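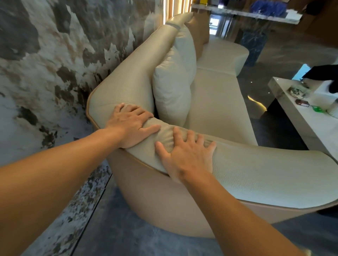
Attachment 1: cream sofa, near armrest, hands pressing on the padding

Ticket: Listing photos rejected or shown sideways after upload
Product: Flimgate seller portal, furniture category
Reported by: Tulley warehouse desk
Status: Resolved, one item left open
Opened: August 2021

Summary

Photos uploaded through the bulk page either fail with "File could not be processed" or save correctly and then show rotated a quarter turn to the left on the public listing. Single uploads from the same computer are not affected. 

Environment

Desktop browser, current version, no extensions
Bulk upload page, drag and drop
Batch size 28 files, all from the same phone
Portal account type: multi-site (Tulley and Londuvholm)
Office connection, wired

Steps to reproduce

1. Sign in and open Stock, then Bulk photos.
2. Drag the full folder onto the upload area.
3. Wait for the progress bar to finish.
4. Open the draft listings.

Expected: 28 photos, all upright, each matched to its stock number.
Result: 20 photos saved, 6 of them sideways. The other eight show a grey tile and the error text. No error appears during the upload itself – the bar goes green and the page reports success.

Log

Entry 1, Tulley desk
Cleared cache and cookies, signed out and back in. Same result. Tried a second browser. Same result, same eight files. The order of files in the folder makes no difference.

Entry 2, Flimgate support
Please confirm the file type of the rejected photos. The portal accepts JPEG and PNG. Please also confirm that no file is over the size limit shown on the upload page.

Entry 3, Tulley desk
All files end in .jpg. All are under the limit. File names are stock number, underscore, view number, with no spaces or special characters.

Entry 4, Flimgate support
We pulled the eight rejected files from the holding area. The names end in .jpg but the contents are HEIC. The phone is saving in its own high efficiency format and something between the phone and the folder is changing the extension without converting the image. The bulk page checks the extension only, so the files pass the first check and fail later when thumbnails are made. Single upload converts HEIC in the browser before sending. That would explain why you don't see the fault there.

How are the files copied from the phone?

Entry 5, Tulley desk
Through the Paiva sync folder. There is a rename rule on that folder which adds the stock number and forces a lower case .jpg ending. It was set up in February and has not been edited. The phone was replaced last month. The old one was set to save JPEG.

Entry 6, Flimgate support
That matches. Suggested change on your side:

Set the phone camera format to "Most compatible" or the equivalent setting.
Change the Paiva rule so it keeps the original extension.
Convert the eight existing files with any image tool. Renaming them again will not help.

We also suggest exporting at 300 KB or more per photo. Smaller files go through, but the zoom view on the listing looks soft, and leather and fabric texture is the first thing to go.

Entry 7, Tulley desk
Phone setting changed. Paiva rule edited. Eight files converted and uploaded in bulk, all accepted. Rotation fault still present on the same six files as before.

Entry 8, Flimgate support
Rotation is a separate fault. The six files are true JPEGs but carry an orientation tag. The bulk page strips metadata, including that tag, before the image is turned, so the photo is stored as the sensor recorded it. Single upload turns the image first and strips second. Reproduced on our test account with a plain portrait photo.

Workaround: open each file, rotate once and back, and save. Most viewers then write the pixels in the correct position and clear the tag.

Entry 9, Tulley desk
Workaround works on five of six. The sixth needed a full export to a new file. All listings now display correctly. Asked Londuvholm to check theirs – same rotation fault on portrait shots, no rejected files. They do not use the rename rule.

Entry 10, Flimgate support
Thank you. Metadata order raised with the developers as a defect. A content check at upload, so that a wrong file type gives an error straight away, has been logged as a change request.

Resolution

Rejected files: caused by HEIC images with a .jpg extension. Fixed by the phone setting and the Paiva rule.
Sideways files: defect in the bulk upload page. Workaround supplied, fix pending.

Left open

Success message on the bulk page still appears when files fail at the thumbnail stage. Until it is changed, check the draft listings after every batch before publishing.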